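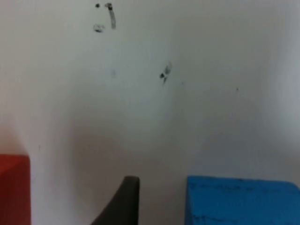
How much play can the wrist joint have before the gripper starts knocking blocks over on approach?
Less than we allowed for. On our arm, anything above 2 mm measured at the fingertip makes the side approach unreliable, and the wrist was at 3 mm when I checked it this morning.

Jul 27, 2026. Bench notes, Petier arm, wrist and gripper.

Started with the arm powered down and the shoulder clamped. Dial gauge against the fingertip, light push each way by hand. 3 mm total. The shoulder and elbow together account for very little of it. Nearly all of it is in the wrist, between the servo horn and the printed bracket. The screws were tight. The holes in the bracket have gone oval, which fits with the clicking noted in June.

Replaced the bracket with the spare from the Ularel print batch. Same pattern, thicker wall round the horn. The spare needed the centre hole opening up with a reamer before it would sit flat. The drawing should be changed so the next one doesn't. Refitted with washers under all the screw heads and a drop of threadlock on each.

Second reading after the swap: under 2 mm, still more than I would like. What is left feels like gear lash in the servo itself and won't come out with brackets.

Re-zeroed the wrist afterwards. The horn went back on one spline out the first time, so the zero was visibly wrong and I had to take it off again. Marked the horn and the spline with paint pen. Anyone removing it should line up the marks before pushing it home.

Blocks. Using the red and blue ones, pale background behind. The background is getting dirty – there are dark marks and smears on it. The colour threshold ignores them, being grey or black, but the edge detector in the Gevance branch may not. Wipe it down before running that branch, or mask everything above the block tops.

The shading low on the background is more of a nuisance. With the finger down between the blocks there is a soft grey patch behind it, and a dark finger against grey gives a weaker edge than the same finger against clean white. Tried moving the lamp higher and further back. Better on one side, worse on the other. A second lamp is the obvious answer. There may be one in the Sezer cupboard.

The finger pad. Dark finger, smooth surface, no grip to speak of. The blocks slide if the closing force is low and jump if it is high. I want to try a strip of thin silicone on the inner face, stuck with contact adhesive. It will add to the finger thickness, so the gap setting in the config needs to go up by the same amount. Not done today.

Ran 5 side approaches on the blue block with the new bracket. No contact before closing on any of them. Too few to mean anything, but the old bracket would normally have touched on at least one.

Servo life. The wrist servo has done more than 2,000 cycles by the log, and that leaves out whatever was run before the log was set up. Lash will keep growing. I suggest ordering a replacement now and fitting it when the reading gets back above 2 mm.

To do:
Correct the centre hole on the bracket drawing.
Print one more spare.
Clean the background.
Find the second lamp.
Cut silicone strips, both fingers.
Repeat the gauge reading after the next long run and write it in here, with the arm in the same clamped position.

Old bracket is in the tray under the bench. Please leave it there until I have measured the holes.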